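Trelareo releases Zodoven grasp planner with simulation test set

January 27, 2023

Software firm Trelareo has released the first public version of Zodoven, a planner that chooses how a robot gripper should approach an object using the view from the wrist. The package comes with 1,337 simulated test setups, which users can run on a desktop computer before trying the code on hardware.

Many of the setups use plain solids, with no labels or surface patterns for the planner to rely on.
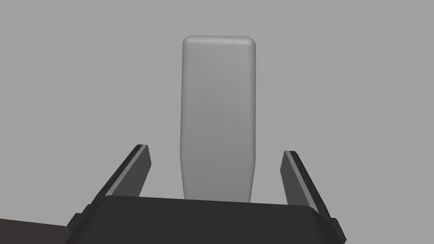

A rounded gray block between the open fingers of a simulated gripper.

Zodoven scores up to 100 possible approaches for each view and passes the best one to the motion controller. If none scores high enough, the arm moves to a new viewpoint and the planner tries again. Users can set the cutoff in a text file.

Sloping shapes took up much of the work ahead of the release. Earlier builds often picked approaches in which the fingers would slide off a slanted face. 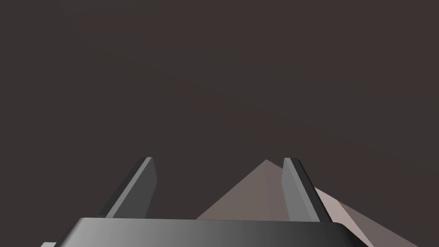 Hadiza Olaniyan
Staff writer, robotics software

Mattes Nolte, who leads the planning team at Trelareo, said the new version checks the angle of both contact faces before it gives an approach a score. "We used to do that check last, and it threw away most of the work," he said. The change cut the average planning time to 38 milliseconds in the company's own tests.
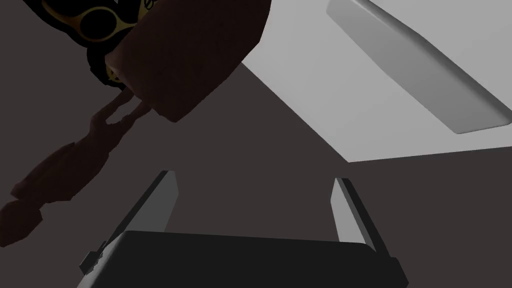
Collision checking is handled by a separate module called Grustis, which can also be used without the planner. It treats anything outside the target as an obstacle, including other robots. In a setup with a second arm reaching in on the left and a white slab far off to the right, the module has to keep track of both while the gripper is still open and empty. Nolte said two-arm setups remain the slowest to plan.

Lammers, a maker of packing equipment, has been testing Zodoven since last fall and logged 3,692 simulated runs. The company plans to move to a physical cell later this year.

The source code and test setups are available for download from Trelareo. Support for suction tools is planned for the next release.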